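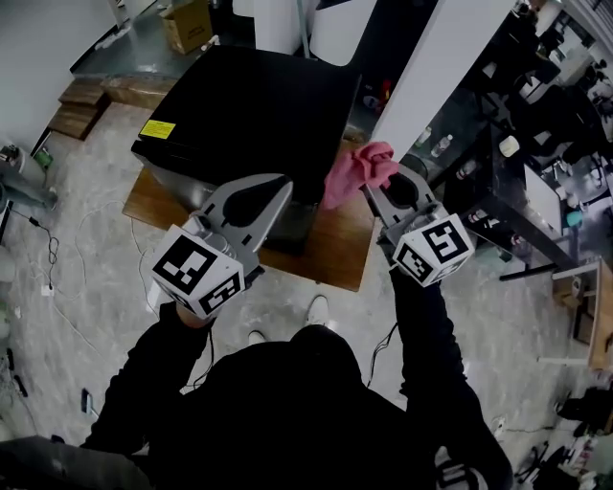
Marianna Szczepańska asked whether I'd tried vinegar yet, and yes, I have tried vinegar. The mini fridge now smells like a salad with a grudge.

So, the question. It's a small black one with a glossy top, and every wipe leaves streaks. There's also a yellow label on the upper left corner that I'd like gone. I've been using a pink cloth from a multipack and plain dish soap. What gets the shine back **without** scratching it?

---

**Haruna Kudo** · 2 replies

Too much soap, almost always. Do it in this order:

1. Unplug it.
2. One drop of dish soap in a bowl of warm water. Wring the cloth out hard.
3. Wipe the top in straight lines, then go over it with plain water.
4. Dry with a second, clean cloth - microfiber if you have it.

For the label, warm it with a hair dryer for 30 seconds and peel slowly from one corner. Cooking oil takes off the leftover glue. Read the label first in case it's a warning you'll want later.

---

**Teodora Kos**

Just put a plant on it.

---

**Katsuhiko Higuchi**

Seconding the hair dryer, low setting. Please skip the melamine sponge. I used one on my old Clalance and it has had a dull patch shaped like Ohio ever since. Also wash the cloths without fabric softener, which was what streaked mine for over 2 years.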